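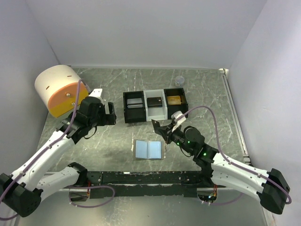 Two robot arms and a drum with an orange and yellow end

Progress report, March
Teltari account closing and data export
Prepared by Valentin Sabatier for the Zakine fund

In this period we worked mainly on the closing of the old Teltari message boards. As agreed in the last report, the boards are now read-only. Members can still log in, read their posts and ask for a copy, but new accounts are no longer possible.

Export tool

The export tool is ready and in use. A member presses one button and receives a link by e-mail with all posts, private messages and uploaded files. We tested it first with 100 accounts. In 7 of them the private messages were missing from the copy. The fault was in accounts which had changed their e-mail address before the move to the Cledulstead servers. It is corrected, and the seven members have received a new copy.

Large accounts remain slow. When a member has more than 200 uploaded files, the copy is made at night and the link arrives the next morning. We wrote this on the help page, but we still receive questions on it, so the text should be moved to the page with the button.

Privacy review

Ríos finished the review of outside applications which could read member profiles. Four of these applications had access to the birthday and the city even when the member had set them to hidden. We closed this access the same afternoon and informed the members concerned. We found no sign in our logs that the data was used wrongly, but the logs do not go back to the beginning of the boards and I can not say more than this.

Delays

The deletion of old backups is not done. The contract with Cledulstead asks for a written request for each storage location, and I understood this too late. The requests are now sent. Until we have the confirmations, I propose that we do not announce a final closing day to the members.

Budget

Spending is inside the plan. The translation of the help pages did cost less than expected, and I would like to use the rest for e-mail support during the last weeks. Please let me know if the fund agrees.

Next period

Second reminder to members who did not ask for their copy. Confirmation of backup deletion. Short note on what stays public in the archive, draft by Ríos.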